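Packing list for rural clinic placement, Drukbridge
Field Medicine and Aid Work > Logistics

saltpan_40
Starting a placement at the Drukbridge outpost in January. The Salian office says to bring my own minor procedure kit. Worth the weight? The bag limit on the Plidley flight is 20 kg.

mw_theater
Bring it. The outpost autoclave was down for over 3 weeks when I was there. Double-pouch everything and keep the item list in your hand luggage. Customs form 2361 asks for each instrument by name.

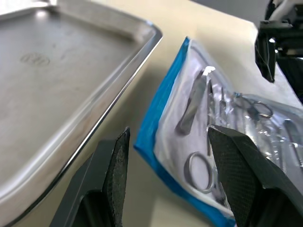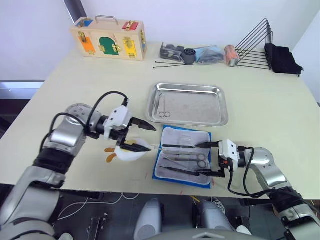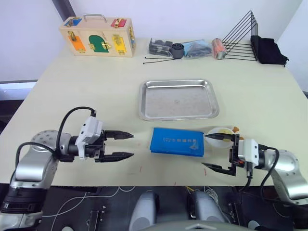

The form goes in at Plidley, before the connecting flight. Allow 50 minutes at the desk.

kettlehole
Disagree. Soson stocks basic sets at the depot and will send them up on the Tuesday truck. I would use the weight for a water filter and a head lamp.

mw_theater
The truck does not run in the wet months. Two of the Soson sets I signed for had no needle holder.

kettlehole
Mine were complete. Check the seal and the contents label before you sign. Agreed on the truck.

saltpan_40
Is the 20 kg limit applied to hand luggage too?

kettlehole
Separate limit, but they weigh both. Sharps go in the hold.

saltpan_40
Thanks. I will take one small set and ask Soson to hold a second.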